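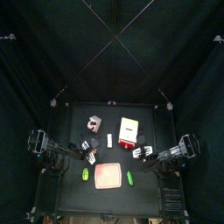
Branatness Workshop Notebook, page 23

February 26, 2024

Table day! I've been wanting to get the small stuff laid out properly on the black table ever since we hung the drapes, and this morning I finally got to it. Pale things look so good on that matte black. The narrow white piece and the white box with the red base practically jump off the table, and I'm very glad I held out for dark cloth when half of us wanted grey. (I lost the argument about the lamp, so I get to gloat about this one.)

I went for a spread-out layout, with plenty of black between one thing and the next. The little cube is off on its own and the green bits are staying in for now, though I go back and forth on the greens. They're cheerful but they fight with the pink a bit. If somebody has a strong opinion, write it in the margin.

The drape cloth is the heavy stuff from Luo, bought as a 2,000 mm length. It shows every bit of fluff. Lint roller lives on the hook by the door now, please put it back there and not in the drawer with the tape.

The pink tray

Favourite thing on the table, hands down. It's plain shallow plastic with a flat bottom and a low lip, a sort of salmon colour, and it came from the Plistik odds bin with a sticker on the underside that took me ages to get off (eucalyptus oil, in the end). I like it under an egg especially, the brown shell and the pink are lovely together and the lip is just high enough that I don't worry about one rolling away on me.

On eggs: brown ones please, when you're doing the shop. White ones get lost next to the white block. And they're workshop eggs once they've been on the table, so nobody is to make an omelette out of them. I've written WORKSHOP on the carton in texta. Wipe the tray with warm soapy water if one breaks, then dry it, or you'll get streaks that show up under the lamp.

Still haven't decided what to do about the rough edges on the white block. Part of me wants to sand it square and part of me likes it scruffy. Leaving it for now.
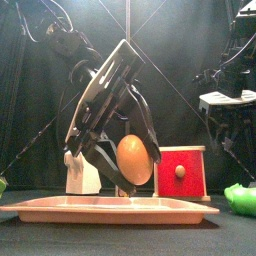

The little cabinet

Spent most of the afternoon mucking about with this one. It's the light wooden cabinet with the bright pink drawer front, the one we were all calling the bedside table when it came in with the Rollasix things. Sweet piece of work. The corners on the top are softened off so it's nice in the hand, and the grain is faint enough that you have to tilt it to the light to see much at all.

The drawer was binding when I picked it up this morning. I took it out, rubbed candle wax along the bottom edges of both sides, put it back, pulled it in and out a dozen times, then did the wax again. Much better, though it still wants a little wiggle at the start. I'd leave it open a crack when you pack up so the wood doesn't swell shut on us overnight.

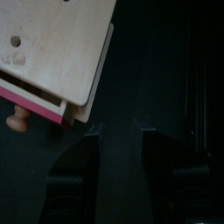

Photo: Branatness workshop

The smudges near the round hole are still bugging me, those greyish-brown ones on the top. I don't want to go at them with anything wet. Next thing to try is a soft white eraser, then a very fine sanding pad if the eraser does nothing, going with the grain and only on the patch. Please don't oil it! Oil will turn the whole top yellow and I love it pale.

The knob I'm leaving exactly as is. Someone suggested painting it to match the drawer and I've thought about it all day and no, the tan against that magenta is the best part.

Bits to do

Cut the offcut of drape down to 900 mm and hem it, for a spare.
Get more candle wax, the stub is nearly gone.
Decide about the greens.
Ask Luo if they still have the same black, in case we want a second table set up by April.
Find a lidded box for the cube and the other little things. The biscuit tin is too deep and I'm sick of tipping everything out to get at one piece.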